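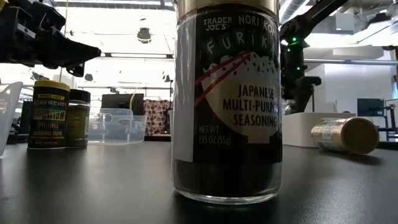

Does the Skorinier work with a mixer that only has unbalanced outputs?
Use a pair of TS to XLR cables and switch the input pad on the back panel to the lower position. The signal will be quieter than from a balanced desk, so bring up the input trim until the green lamp stays lit on the loud parts of a track.

Skorinier two-channel isolator, by Urnwood

The Skorinier is a rotary isolator and send unit for DJs who play long sets of drum and bass, dub or techno. It sits between the mixer and the amplifier and splits the full mix into low, mid and high bands. Each band has its own knob and its own kill switch.

Müzeyyen Taşdemir drew the first circuit for her own sound system, and Kjell Lunde turned it into a board that could be built in small runs. The current version has a quieter power supply and a send loop that can be placed before or after the isolator. Older units can be sent in for the send loop change. The power supply can't be swapped.

The crossover points are fixed at 180 Hz and 3 kHz. We get asked for adjustable ones a lot, and the answer for now is the Ursu, our larger model, which takes up two rack spaces and costs more.
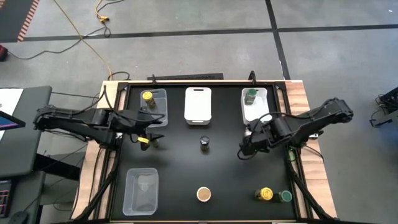

Isolators & Filters

Model: Skorinier
Serial numbers in this run: up to 607
Inputs: stereo XLR, balanced
Outputs: stereo XLR, balanced, plus stereo RCA for recording
Send loop: quarter-inch jack, switchable
Depth without knobs: 15 cm
Price: $534, power cable included
Rack ears: $46 a pair

The kill switches are momentary when pushed up and latching when pushed down. Hussam Akl has used one on tour since February and asked for stiffer springs, so the present run has them. If you prefer the old feel, say so in the order notes.

Please don't run the RCA output into a phono input. It is line level and will distort badly.

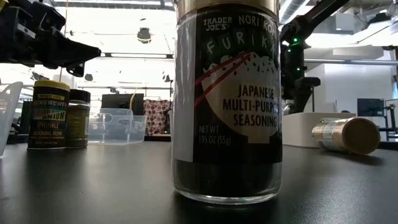
Knob sets sold separately.

Knobs come in black or cream. The Cikolon knob set fits the same shafts and is a little taller, which helps in a dark booth. Orders go out from the workshop in the afternoon. For repairs, write to Songül Karaca with the serial number and a short note on the fault before you ship anything.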